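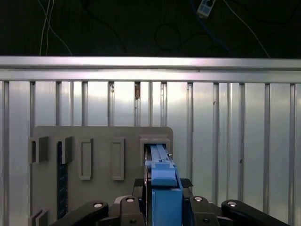 Zastdale – Wednesday, February 19, 2025

About us

We write the rules robots get tested by. Small shop, mostly assembly work – parts that go into sockets, plugs, latches, that sort of thing. Started with one customer, Flarketti, who wanted a straight answer on whether their insertion cell was any good. Two years on it's most of what we do.

How we work. Every task gets a written sheet before the arm moves. Start position, grip, which part, which receptacle, what counts as seated. A blue block pushed into a square socket on a gray board sounds simple. Our sheet for it runs 20 lines, and we still get emails.

House rules, short version:
Same board, same mounting, whole session.
Finger pads checked before the first run and again after lunch.
Failed insertions stay in the log. All of them.
No hands inside the cell with the arm powered – not even to nudge a part.
Loose cables kept out of the arm's reach, checked at every setup.
Change the sheet, change the version number. No exeptions.

The full set is called Droltar. 167 pages right now, too long, we know. Next edition due in May and the plan is to cut it down a bit. Vukadinović use it on thier own line and send back corrections, which we take.

We don't sell robots or grippers. Testing, write-ups, training days for operators. Visits by arrangement, safety glasses at the door, closed shoes please.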